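Blog > Fabrics and care > Washing

17/06/2021
By Zilik

Shrinkage in cotton table linen, and how much to allow for it

Most complaints about homemade tablecloths come down to one thing: the cloth was cut to the finished size from fabric that had never been washed. Woven cotton is held under tension on the loom and again in finishing. The first hot wash lets that tension go, and the yarns move closer together. The loss is mostly lengthwise, along the warp, and on a round cloth this is a nuisance, as a circle that shrinks more one way than the other becomes an oval.

I have been keeping notes on this since November, when I bought the end of a bolt of plain-weave cotton from Pitkänen and cut it into test squares. I marked each square with laundry pen at 75 cm in both directions, with the warp direction noted in one corner. Half went through the machine at a warm setting and line dried. The other half were washed hot and tumble dried.

The warm squares lost 2 cm along the warp and too little across it to measure with a tape. The hot squares lost more, and they also skewed: the corners were no longer true right angles. Skew is a separate fault from shrinkage and cannot be fixed by cutting oversize. It comes from weft that was not straight when the fabric was finished, and the wash only shows it up.

Scale matters here. A loss of 2 cm in 75 sounds small. On a cloth cut at 136 cm, the same rate takes off a bit over 3.6 cm, and the hem allowance on a narrow rolled hem will not cover that. The drop at the table edge ends up shorter on two opposite sides. With a solid color you may not see it. With a check or a stripe you will, as the pattern gives the eye a straight line to measure against.

Checks have their own problem. In a yarn-dyed gingham the squares are woven in, so they follow the grain exactly, and when the warp shrinks the squares go slightly flat. In a printed check the squares are put on afterward and may not follow the grain at all. Turn the fabric over to find out which you have. Yarn-dyed cloth looks the same on both faces, while a print is paler on the back.

My method for a round cloth is now as follows. Overlock or zigzag the raw ends, wash at the hottest temperature the cloth will ever see in use, dry it the way it will normally be dried, and press it while slightly damp. Pull a weft thread at one end to find the true cross grain. Fold in quarters, pin a tape at the folded corner, and mark the arc. Cut after that and at no earlier point. I wash twice if the fabric is heavier than ordinary shirting, as thick yarns keep relaxing for a second cycle.

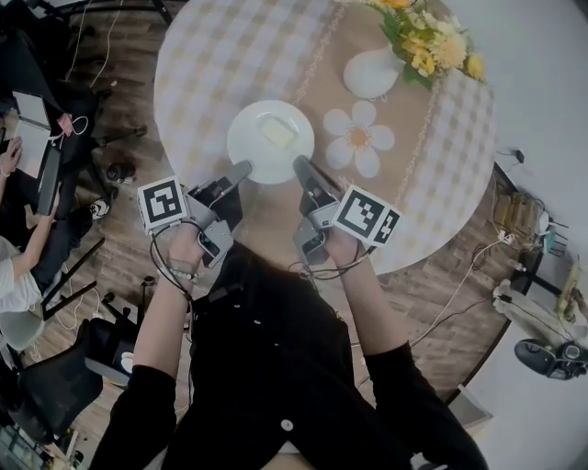 Votow wrote in to disagree with the prewash altogether. The argument was that factory finish protects the cloth, that washing it out before sewing leaves the fabric limp and hard to hem, and that it makes more sense to cut 5 percent oversize and let the finished cloth shrink to fit. I accept the part about handling. Washed cotton does creep under the presser foot, and a curved hem is the worst place for it. A light spray of starch before cutting puts most of the stiffness back.

I don't accept the oversize method for anything round. Five percent on both axes only works if both axes shrink alike, and my squares say they don't. It can be made to work on a rectangle by adding the extra to the length alone.

Trim is the other place where untreated fabric causes trouble. Cotton edging shrinks, polyester edging mostly does not, and either one will pucker if it is sewn to a cloth that moves by a different amount. Soak cotton trim in hot water in a bowl for 32 minutes or so long as it takes to cool, then dry it flat without pulling. Polyester trim needs nothing, but the cloth under it must be fully shrunk before the two are joined. I use a slightly longer stitch than normal for this seam and ease the trim on by hand.

Linen behaves differently. The piece I tried, sold as Dultanero, lost more in the first wash than the cotton did and then stopped almost completely. It also came out softer, with a more open drape. I don't have enough of it left to repeat the test – one square is not a result – so I will write it up when I have bought more.

Related posts
Pressing a curved hem without stretching it
Finding the straight grain on a cut end
Laundry pens compared on cotton
Starch: spray, powder or none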